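Reports > Small Grants > Sondby Bequest > Interim report

Sondby Bequest: interim report on the Nilthorpe games collection

Period covered: first 6 months of 18

1. Purpose of the grant

The grant pays for cataloging, condition survey and rehousing of the indoor games material held at Nilthorpe. The collection came from the former Drarkden assembly rooms and includes balls, cues, scoring boards, printed rules and account books. The earliest account book opens in 1784. No full inventory existed before this work.

2. Work completed

Shelf lists have been made for both storage rooms. Every box now has a temporary number, and the old Drarkden labels have been copied into the catalog before removal. Where a label and the contents disagree, both readings are recorded and the item is marked for review.

Condition survey of the first 50 objects is finished. Each was checked under normal room light and again under a low side light. Surface wear, color change and old repairs were entered on the standard form. Fine scratches are recorded by area of the surface and are not graded. Cream and ivory tones are matched to a printed color card, and material is left blank on the form until a test confirms it.

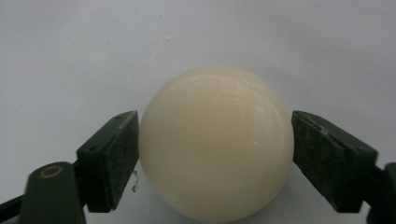

3. Storage

The acid-free boxes ordered under the grant arrived in May. Round objects are placed in cut foam rings, one to a compartment. The first foam supplied was too stiff and was returned to the supplier at no charge. Paper items remain in their original bundles for now, with new outer folders.

Humidity in the lower storage room was above the agreed limit on several mornings. The air vent has been cleared and readings are now taken twice a day.

4. Catalog

Records are entered in Pap, the database already used for the Nilthorpe map collection. Two fields were added, for playing use and for previous location. Export to the public catalog has been tested on a small batch; accented characters failed and the fault is open.

5. Spending and next steps

Spending is within budget under all headings except packing materials, where a small overspend will be met from the travel line. Survey of the cues and scoring boards comes next, followed by the account books. Material testing will be booked once the survey is complete. No change to the end date is requested.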